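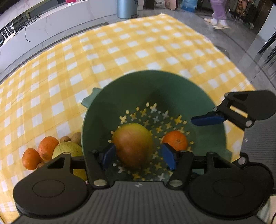 2 min read

Derkura Colander, Dark Green: Review

Derkura sells this colander in one size and two colors. I bought the green one to replace a steel mesh strainer whose rim had pulled loose. It has been in use for seven weeks, mostly for pasta, rinsed beans and salad greens.

Draining. I poured 500 g of cooked penne and its water in at a steady rate. The water level rose in the bowl but stayed well under the rim, and it cleared in 10 seconds. Short pasta holds well. Rice does not: the ovals in the outer ring let grains through, and the crosses catch the rest and have to be brushed out. Quinoa is out of the question. For either one, the Zirthorpe fine strainer is the better purchase.

Wall shape. The walls are tall and have no holes, so all drainage goes through the bottom. This keeps splashing down. It also means a large head of lettuce sits in its own water unless it is turned once or twice.

Handles. Two tabs, wavy along the edge. They are adequate with dry hands. With wet hands and a full load I would like more depth to grip -- the Spanos model does this better, although it takes up more shelf space.

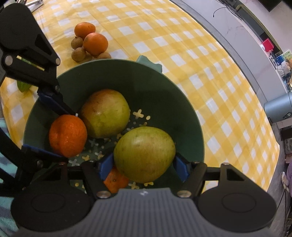
Doing duty as a fruit bowl.

Cleaning. The round holes are small and trap starch if left overnight. A soft brush and warm water clear them. I have not used the dishwasher.

Stability. On a flat counter it stays put. In a sink with a raised drain it rocks slightly -- the Alent has feet and does not.

Rating: 7 out of 10. Recommended for pasta and vegetables, with a second strainer for grains.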